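We use cookies to help this site remember you. Accept / Manage settings

August 30, 2021
By Callum Haworth

I have lived in Trevley for most of my life, and until this month I had never once sat through a whole town council meeting. Well, I have now! It ran past eleven, my back still aches from the folding chair, and I'd go again tomorrow.

The big item was whether to merge our two polling places into one at the Plonosow Street school. The clerk said 577 people voted in the last local election, and only 255 of them used the old firehouse, so on paper I can see why somebody would want to save the money. But the firehouse is where my whole end of town walks to vote, and plenty of my neighbors don't drive anymore (Mrs. Surdu, two doors down, gave hers up in the spring). 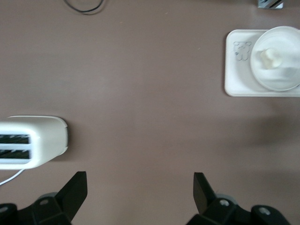
Councilwoman Iraís Nava asked the question I'd been hoping for, which was how people without cars were supposed to get up that hill in November. There was talk of a shuttle, and then a long back-and-forth over who would pay for the shuttle, and I'll admit I lost the thread for a bit. In the end they voted 8 to 3 to put the whole thing off until they've held a hearing.

So please come to the hearing, whichever way you lean. The clerk will take letters too, and I'm writing mine tonight.

Last updated: August 2021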